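Band Archive Forum > Corrections and Additions > Bullov: founding lineup

Thắng Phan
Moderator
Posts: 2095

Members are asked to review the entry for Bullov before it is locked in August. The current text credits the band with four founding members. The liner notes of the demo "Rumano" list three, and the bass parts are credited to the guitarist. I propose that the entry be amended accordingly.

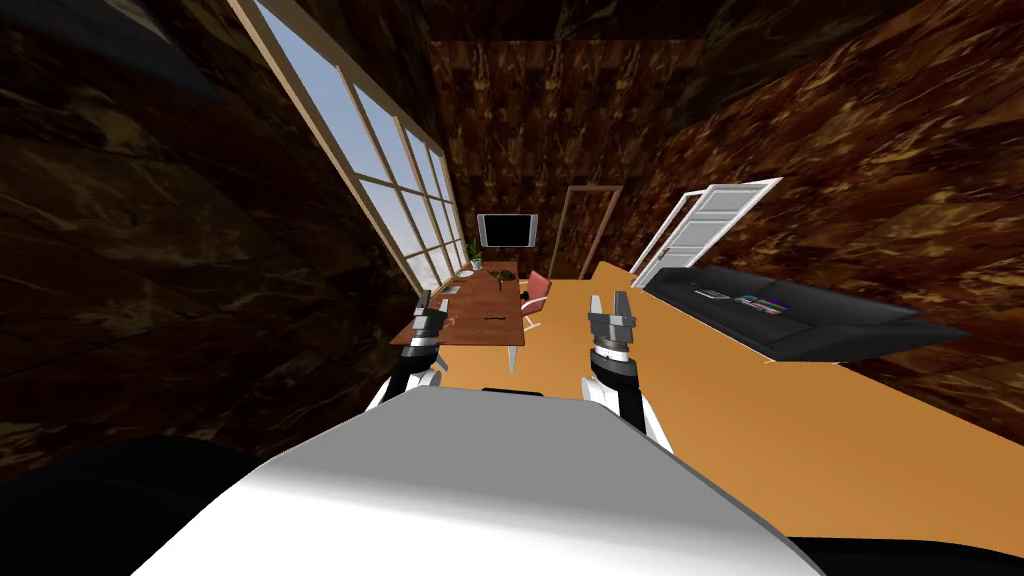
Simulated view, two arms raised over an orange floor

Junasness
Posts: 1421

I must object to the amendment. The bassist played the first shows and left before the demo was recorded. Liner notes establish who recorded — they do not establish who founded the band.

Thắng Phan
Moderator

The objection is noted. Under our guidelines, a founding member must be supported by a printed source. Is there a flyer or a fanzine interview that names him?

Junasness
Posts: 1421

There is an interview in issue 2 of the fanzine Thái. The singer names all four and says they rehearsed together through the winter. I can submit a scan of the page.
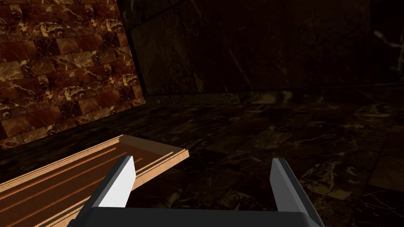
rumano_74
Posts: 74

The interview should be treated with care. In the same issue the singer gives two different years for the first rehearsal. I would support listing the bassist under "early live members" until a second source is found.

Junasness
Posts: 1421

I do not agree, but I will accept that wording if the interview is cited in the notes.

Thắng Phan
Moderator

That is acceptable. Please send the scan through the submissions form. The entry will remain open until it has been checked.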